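Guides > Storage > Sallier two-drawer desk cabinet > Placing and loading

4. Placing the cabinet

1. Choose a flat, level surface. Wipe it down and let it dry.
2. Lift the cabinet from underneath with both hands. Do not carry it by the handles.
3. Turn the front so that both drawers can open fully.

Note: The handles stand off from the drawer fronts. Allow for them when measuring the gap in front.
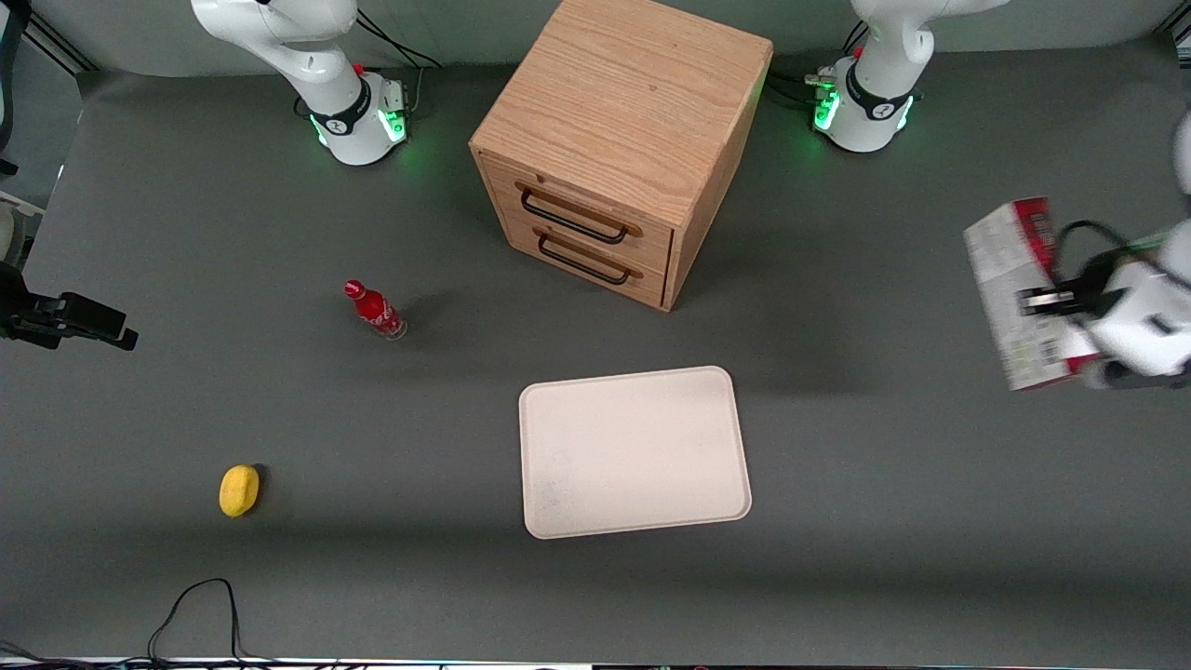 Drawers should be loaded once the cabinet is in its final position. Put heavier items in the lower drawer and lighter ones in the upper. Boxed goods and bottles can stay out on the worktop, as with the Coca-Cola bottle, but keep them clear of the drawer fronts. Each handle is a long black bar, so pull from the middle of it.

4. Open one drawer at a time.
5. Close each drawer gently until it meets the frame.

Caution: Do not stand on the cabinet or use an open drawer as a step.

If a handle works loose, tighten the 2 screws from inside the drawer. For replacement screws, quote part number 769.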